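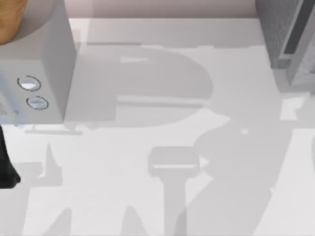
Pale counter, white appliance with two round knobs

STESTOLLEY WEATHER WATCHERS - MINUTES
Monthly meeting, Sat 2 February, side room, Prilance Hall

Present: Angharad Ellis (chair), Osvaldo Lopes, Wyn Price, Angharad Bowen, Nerys Owen (notes)
Apologies: none received
Started late, door code had been changed. Initials below - AE is Ellis, AB is Bowen.

1. Last minutes
Read and agreed. One fix: item 4, the wind gauge that stuck was at the school, not the fire station. WP to correct the copy on the website.

2. Ice storm, review
Long item. AE went through the timeline. Freezing rain started before dawn on the north side, switched to sleet by lunch, then back. Our forecast had it as all sleet. OL said the warm layer was deeper than any of us allowed for and the evening model run did show it, we just went with the earlier one. AB said we posted at 9 pm and never looked again. General agreement that was the mistake.

Ice on the flat at WP's measured at 3 tenths of an inch. Okonkwo Road worst hit, two big limbs across the power line. Creek Lane got nearly nothing, only wet. WP thinks cold air pooling behind the ridge, OL not convinced - says the Creek Lane sensor reads warm anyway (see item 3).

Agreed: in any winter event, one person checks the late run and updates the post before bed. Rota to be drawn up. AE does it till then.
Action: AB to draft rota.

3. Stations
Creek Lane thermometer reading high on sunny afternoons. Shield is yellowed and there is a new driveway right next to it. OL wants it moved to the back fence. Owner has been asked, no answer yet.
School wind gauge: bearings replaced, spinning freely. Needs a week of side by side readings before we trust it.
Ridge station offline since the storm. Battery or the cable, WP will go up when the track is passable. AE asked that he not go up alone. OL will go with him.
Rain gauge at Nerys's: funnel had frozen solid, so storm total is from melting the core tube on the stove. Put down as estimated.
Action: OL chase Creek Lane. WP and OL ridge visit.

4. Silia upgrade
Silia is the software we use for the live page, for anyone reading who wasn't here last year. New version out, costs $70 a year, old one stops getting map updates in September. WP has tried the trial copy. Likes the graphs, hates the menus. Wind gusts show properly now instead of being averaged away. AB asked if old records carry over - yes but the snow depth column has to be done by hand.
AE asked for a vote. Four for, OL abstained (wants to see the free option first). Carried.
Action: WP to buy and set up. AB and NO to share the snow depth typing.
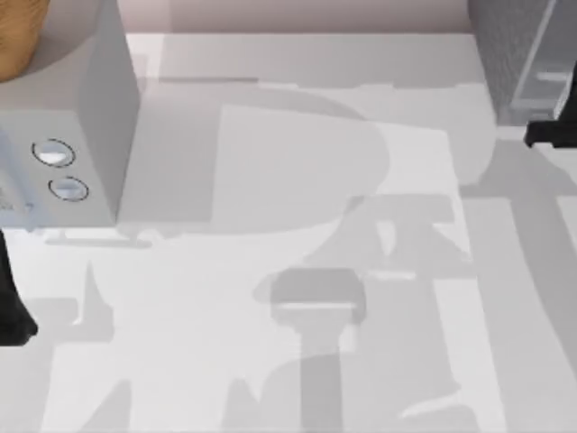 White box-shaped appliance on the counter, wall behind

5. Money
Balance $325 after hall rent. Silia comes out of that. Battery for the ridge station maybe as well, price not known. AE does not want to raise dues this year, no one argued.

6. School talk
Fourth grade, 30 kids, forty minutes. AE and AB doing it. Plan is cloud in a bottle, then let them read the school gauge themselves. OL offered his old barograph, AE said thanks but it is heavy and they will want to touch it. Slides to be cut down, last year's had far too many radar loops.
Action: AB send slides round before the talk.

7. Spotter class
County office running one in spring, dates to follow. NO and WP interested. AB did hers two years ago and says the flooding part is worth the drive by itself. Question of wheter we can share rides, left for when dates are out.

8. Any other business
- WP: can people please put times in 24 hour on the shared sheet. Two rows of rain are in the wrong half of the day.
- OL: snowpack up the valley is well above where it was last winter. If we get a warm wet spell on top of it the creek will come up quick. Wants the flood stage numbers on the live page. AE agreed, WP to see if Silia can pull the creek gauge in.
- NO: someone has the spare tipping bucket. Not on the list. Please check your garages.
- AB asked about a group order for snow boards, white painted ones. Those who want one to email her.

Next meeting same room, first Saturday of next month, usual time. AE to get the new door code and send it roudn.

Closed 11:50.
Notes NO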